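Varmont Papers > Household Storage Studies > Section 4

4. Lidded and open containers

4.1 Compartment boxes

The second group of containers in the survey consists of lidded boxes with internal dividers. Participants used them for small textiles, cables, sewing supplies and spare parts. Of the 132 households that returned the inventory form, most kept at least one such box within reach of a bed, desk or work table. Van Leeuwen and Luik coded each box by lid type (opaque, translucent, none) and by whether the dividers were in use when the home was visited.

A translucent lid lets the owner check the contents without opening the box, but the check is only partial. Color and general shape come through; labels and small print often do not. Overhead light adds a further loss, as glare on the lid can hide a strip of cells from a person standing over it.
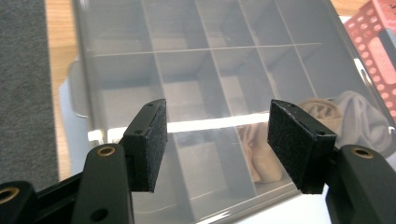
Section last revised: February, N. Van Leeuwen

Figure 4. Translucent storage box with divider grid, seen through the closed lid. Crumpled fabric in beige and light gray at right; part of a pink-red perforated basket at upper right.

In Figure 4 the rows of compartments can be made out through the lid despite a bright band of glare across the middle. The fabric was coded as "unfolded textile", a category that gave the coders some trouble. Soft items seldom keep to the cell they are assigned, and a strict count of filled cells overstates how orderly a box is. We therefore recorded item type and cell use separately.

4.2 Perforated baskets

Open baskets with punched sides were coded under a separate heading. They were used mainly for items in daily rotation. Retrieval from a basket took one step in our scheme and retrieval from a lidded box took 2, with lid removal entered as its own step. The full list of over 1000 coded items is held with the Candby inventory.

Contact: Ineke Van Hecke, section editor | © Varmont Papers | Back to top

Comments

Koen Desmet: Was lid color recorded at all? Ours have a gray tint and I find them harder to read than clear ones.

Marites Magbanua: Section 4.2 could use a figure of its own. The step count is hard to follow for stacked baskets.

Siiri Luik: @Koen, only as a free text note. We did not analyze it.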